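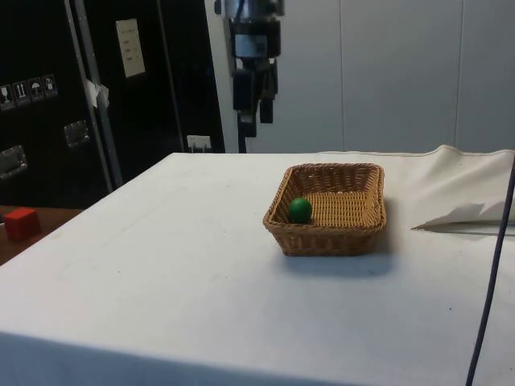

Green ball in the wicker basket

April, and the kettle on for the third time before nine. I meant to write last night but I sat down with the seed catalogue and that was the end of me. Grirkbridge has had rain for days and the path by the allotments is more puddle than path, so I went the long way round by the chapel and met Pornthip coming back with her leeks (she gave me two, bless her, and wouldn't hear of taking anything for them).

We got talking about the bus to Nokcombe. It's going up again, and they want to drop the early one altogether, the one I've caught for 20 years! Pornthip says there is a petition in the post office with nearly 300 names on it already. I signed it on the way home and bought stamps I didn't need. 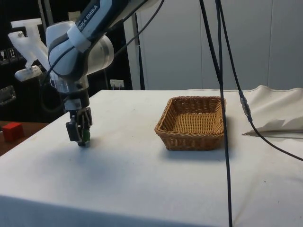
Usa Paisan

After dinner I finally made a start on Mum's recipe tin. There are 34 cards in her writing and a good many more cut from magazines, and I had forgotten how she spelled everything just as she said it. The plum cake calls for 300 grams of flour and "butter enough", so I rang Apinya, who remembers her making it, and she thinks enough meant most of a packet. We were on the phone until it was dark, mostly not about cake.

I shall try it on Tyson when he comes to look at the gutter. He'll eat anything, dear man, but he does go quiet if it's dry. Must remember plums, and a new bulb for the landing.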